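Adding your own memory to the Setdale town history map

So glad you've made it this far! Once you're signed in, sharing a story about an old Setdale landmark (the bandstand, the McIntyre dairy, whatever you remember) takes just a few minutes.

1. Click the spot on the map where it stood.
2. Choose Add a Memory and type away, up to 2,201 characters.
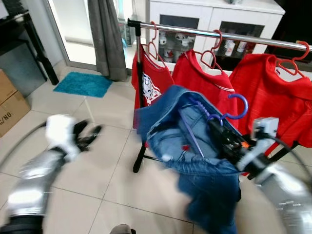
3. Put in the years as best you can. A guess like "late 1950s" is perfectly fine with us.
4. Click Save, then Send to Editor.

Note: Francine Gosselin reads every story herself, so please give her until the end of the week.

Caution: Leaving the page before you save will erase your typing.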